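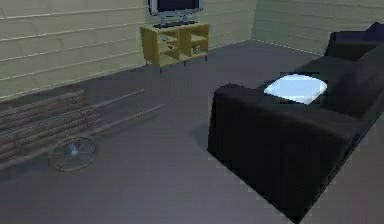 4.2 Procurement planning from simulated rooms

The budget for a mobile platform is usually fixed before the platform has been driven anywhere. In the Basport program the order was divided into two stages, and simulation was used to decide which items belonged in the first. Wheelbase, turning circle and sensor height were treated as purchasing variables. Each was varied in a furnished virtual interior, and a price was attached to every setting that the vendor, Colthorpe, could supply.

Rooms were composed from a shared library of household and utility objects. Seating and tables set the width of the usable passages. Wheeled objects were included because they are poorly covered by the size classes in vendor data sheets: a cart may be upright or on its side, and its shafts or handles lie close to the floor, where a laser scanner mounted at chest height does not register them. A low-mounted second scanner was therefore priced as a separate line.

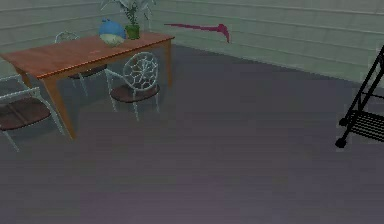
Openwork furniture raised a related cost question. Chair backs with a lattice pattern and thin splayed legs return sparse depth readings, and the cheaper of the two depth cameras under review lost them at the far end of its range. Upgrading the camera added 1,746 dollars per unit. Moving the same camera lower on the mast added nothing to the purchase price but reduced the view of tabletops. Both options were carried forward to the cost table, with the mast change entered as labor.

A total of 58 room layouts were generated. Of these, 37 could be crossed by the wide base without replanning, and the remainder were assigned to the narrow base only. Layouts with large areas of open floor contributed little to the choice between bases but were retained for estimating battery size, as they permit sustained travel at full speed.

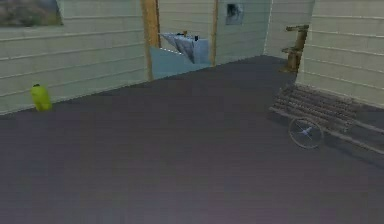
Figure 3. Simulated interior with wall-side objects and a slatted cart. Source: Basport layout set, rendered by N. Minami.

Objects placed against walls and in corners were handled separately. They rarely block travel, but they determine how close the base must be able to park, and hence whether a longer arm is needed. The arm is the most expensive single item in the quotation. Quintero and Fakhoury reviewed the parking distances and recommended that the longer arm be deferred to the second stage, with the mounting plate and wiring purchased in the first.

Spare parts were budgeted at 2 drive wheels per base. Software licenses from Rokik are billed yearly and were excluded from the capital total; they appear under operating costs in Section 4.3. Prices are those quoted on 13 February 2026 and do not include shipping.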